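December 11, 2024
Cell storage test, rechargeable AAs

Picked the storage test back up after lunch. All the Clidik cells are rated 2,000 mAh on the wrapper. They were charged full in July and put away in the two metal cabinets at Terkby, one in the back office and one in the loading area. Ilse Baumgart brought the first trays over this morning and I let them sit at room temperature before putting anything on the analyzer.

Discharge current is the same as in July, cutoff is 0.9 V. Contacts wiped with alcohol first. The Engelhardt analyzer reads a bit low on slot 2 so I left that slot empty and will keep doing so until it's been checked against the bench meter.
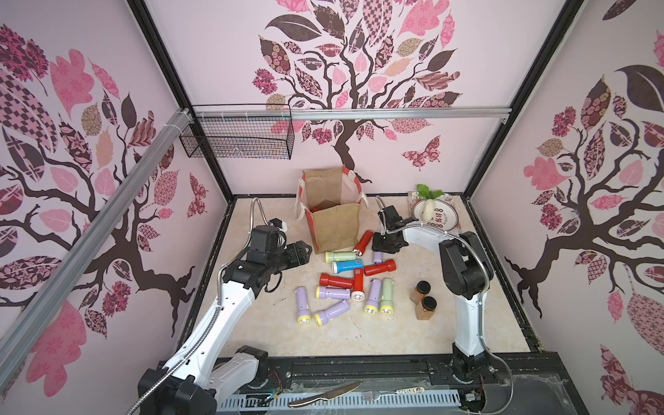
Do the cells need a full charge before the capacity reading?
Not for the first pass. The first discharge measures what is left after storage, so it has to be done on the cells as they came out of the cabinet. After that they get charged, rested for an hour and discharged again. The gap between the two readings is the loss from storage. If the second reading is also poor, the cell itself has aged.

Loading area trays look worse than the office ones so far. I expected that. It gets hot up there in summer, and the cabinet is against the south wall. Cell 132 came out nearly flat on the first pass and then took a normal charge. Cell 278 would not hold a charge and ran warm on the charger, so it's out of the test and in the recycling tub with tape over the ends.

The logger in the loading area cabinet stopped sometime in the fall. Hauke Kohlhase has pulled what was on it. We have the summer temperatures and nothing after, and I don't plan to fill the gap with guesses.

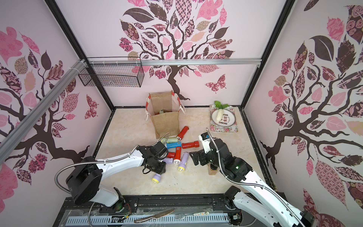

Flashlights and other loads

Same question keeps coming up from people who borrow lights: why does a light that was fine in spring come up dim in winter? Mostly it's the cells sitting inside it. A light with an electronic switch draws a trickle even when it's off, and that adds to whatever the cell loses by itself. A plain slide switch draws nothing.
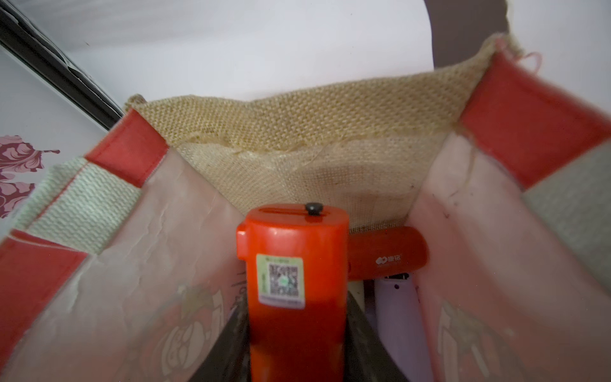

For now the rule is to store lights with the cells out, or with the tail cap backed off a turn if it's the kind where that breaks the circuit. Check that it does break the circuit before trusting it. On some bodies with coated threads it works and on bare ones it doesn't.

I'd also stop mixing cells from different trays in one light. The weak one goes flat first and the others push it into reverse, and after that it's never much good.

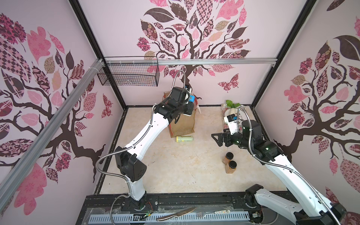
Virkier has a newer low self-discharge cell and I want a tray of those next to the Clidiks for the next round. Hauke thinks we should hold off until the analyzer slot is sorted out. Fine by me, the order takes a while anyway.

To do: new battery in the logger, relabel the office trays (the marker is rubbing off), ask Ilse if the loading area cabinet can move to the north wall. Second discharge on today's trays starts tomorrow morning.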